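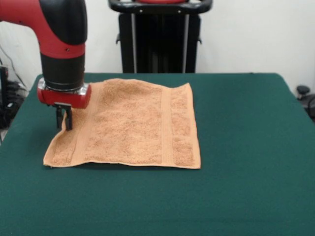 Page last changed: 2026-03-18

Cell technician, towel folding cell (part-time, Hollilham site)

We want someone to look after one robot arm. It folds towels, or is meant to. If you have read that machines like this run themselves, you will be disappointed by the job and possibly by us.

The cell is a red and black arm over a table covered in green felt, with a two-finger gripper at the end. Skuteck, who own the cell, bought it on the strength of a demonstration at a trade show. I was not at the show. I have been at every breakdown. The arm itself is sound and rarely gives trouble. Nearly all the work is in the last few centimetres, where two thin fingers have to get hold of the corner of a towel without ploughing into the table or closing on air.

What you would be doing

Each shift starts with the fingers. You check that they are straight, that they meet properly, and that neither has worked loose. Then you bring the arm down slowly over a bare patch of felt and set the height. The software has its own routine for this and will tell you the height is fine. Check it with a feeler gauge anyway. We have 477 entries in the fault log, and a good share of them begin with the words "auto height passed".

After that:
- brush the lint off the felt and the gripper housing
- pull the felt flat and re-tension it if it has crept
- run the 30 test picks on terry towels and write down every miss, including the ones that "nearly" worked
- check the cables for rubbing
- swap finger plates when they wear, and re-teach the pick points afterwards

Terry is harder than it looks. The loops snag, the woven bands are stiffer than the rest, and a corner that lifts nicely on one towel will slide away on the next. You will spend a fair bit of time adjusting how far the fingers go in before they close. There is a setting called adaptive grip. We leave it off. If you can show us, with numbers, that it should be on, we will turn it on and thank you.

What we need from you

Some hands-on experience with machinery: packaging lines, sewing machines, printers, farm gear, whatever taught you to listen to a thing before taking it apart. You should be comfortable with small fasteners and a torque driver, and you must be willing to lock out the power every time you reach into the cell, even for a ten-second job.

You do not need a degree, and you do not need to have programmed a robot. Mitra Daneshvar will teach you the pendant over your first four weeks. She set up the cell at Toft before this one and has strong views on cable ties.

Clear writing matters more than most applicants expect. "Robot playing up again" is no use to the next shift. "Left finger loose, tightened, missed two picks after" is.

What we can't promise

The contract is for 40 weeks, starting in April. Management talk about a second cell at Hornau. I would not plan your life around it, and I have asked that it not be used as a selling point. Nor will we call this a path into artificial intelligence. It is maintenance work, fairly paid at the site's technician rate, with proper breaks and your own bench.

How to apply

Send a page on a machine you have kept going: what failed, what you tried first, and what was wrong in the end. We would sooner read about a wrong guess than a list of courses. Add a short work history and the name of one person we can ring. Address it to Nazanin Karimi at the Hollilham office, or hand it in at the front desk.

Applicants we want to meet will be asked in for a paid trial shift. You will set the finger height, run the test picks and write up the log. Bring closed shoes and tie back long hair.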